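How to Get a Squeaky Stair to Shut Up (Without Pulling Up the Carpet) 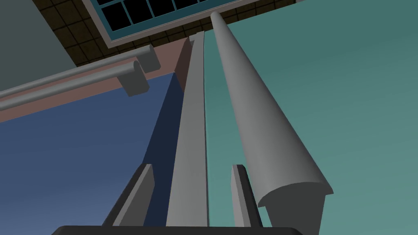
Brorndale Tool Library | Home Repair Night | Workshop Notes

Every house over a certain age has one stair that announces you. Mine is fourth from the top, and for years it reported my midnight trips to the refrigerator to everyone with ears. What follows is the method we teach on Friday nights, cleaned up a little and with most of Gaetano Villa's opinions about nails removed.

You can do one stair in an evening. You can do a whole flight in a weekend if your household is willing to step over you.

What is making the noise

A stair has a flat part you step on (the tread) and an upright part you kick (the riser). The sides are held by long boards called stringers. When the house was new, all of these touched each other firmly. Then the wood dried out, gaps opened, and now every step rubs one piece against another, or slides a board up and down a loose nail. The squeak is the rubbing. Stop the movement and you stop the squeak.

What you need

A drill with a small bit
Trim head screws, 2 inch or a bit longer
Wood glue
A few thin wood shims
A utility knife
A pencil and masking tape
A flashlight
A helper, preferably one heavier than you
For carpeted stairs, a kit with snap-off screws

The snap-off kit comes with a little three-legged guide and a box of 50 screws. You'll use six or seven. The other forty-odd will live in a drawer and be inherited by your children.

Step 1. Find the squeak

Have your helper walk up slowly, stopping on each stair and shifting from left foot to right. Put your ear near the tread and feel along the front edge with your fingers. Mark the noisy spot with tape. Do not trust your memory of which stair it is. I was off by one for most of a Saturday, and fixed a perfectly innocent stair very thoroughly.

Check whether the noise comes from the front edge, the back edge or one of the ends. Front edge means the tread is rubbing on the riser below it. Back edge means the riser above. Ends mean the stringer, and those are the stubborn ones.

Step 2. Look underneath, if you can

If your stairs run over a closet or an unfinished basement, congratulations, you have the easy job. Take the flashlight in there and have the helper walk again. You will often see the gap open and close.

Put a dab of glue on a shim and slide it into the gap until it's snug. Stop there. If you hammer it home you'll lift the tread and make a second squeak to keep the first one company. Trim the shim with the knife and leave the stairs alone overnight.

For a long gap between tread and riser, glue a block of scrap 2x2 into the corner where they meet and run two screws each way. Check your screw length against the thickness of the wood first. A screw point coming up through a tread is a memorable thing to find in socks.

Step 3. From above, bare wood

No access below? Go in from the top. For a front edge squeak, drill two pilot holes down through the tread into the top of the riser, angled slightly toward each other. Most risers are only 3/4 inch thick, so measure back from the nose of the tread and mark the center line before you drill. Have your helper stand on the tread while you drive the screws. Their weight closes the gap and the screws keep it closed.

Sink the heads just below the surface and fill with putty that matches the finish. It will not match the finish. It will look fine by March.

Step 4. From above, carpet

Set the three-legged guide over the spot, drive the special screw through the carpet until the driver stops, then rock the screw sideways with the slot in the guide. The head snaps off below the carpet and you brush the pile back over it.

Looped carpet can catch on the threads and pull a run. Part the loops with your fingers first, and go slowly.

Step 5. Squeaks at the ends

These come from the tread rubbing in the stringer. Work powdered graphite into the joint with an old paintbrush, step on it a few times, and wipe up the extra before it reaches anything pale. It's a patch, and you'll be repeating it, but it takes five minutes.

When to stop

If a tread bends noticeably, is cracked, or the whole flight moves away from the wall, put the drill down and call a carpenter. The same goes for any stair that squeaks after four screws. A fifth is just spite.

Borrowing

Drills, bit sets and clamps go out for a week on a regular membership. We keep two snap-off guides at the desk. Please return the guide with all three legs.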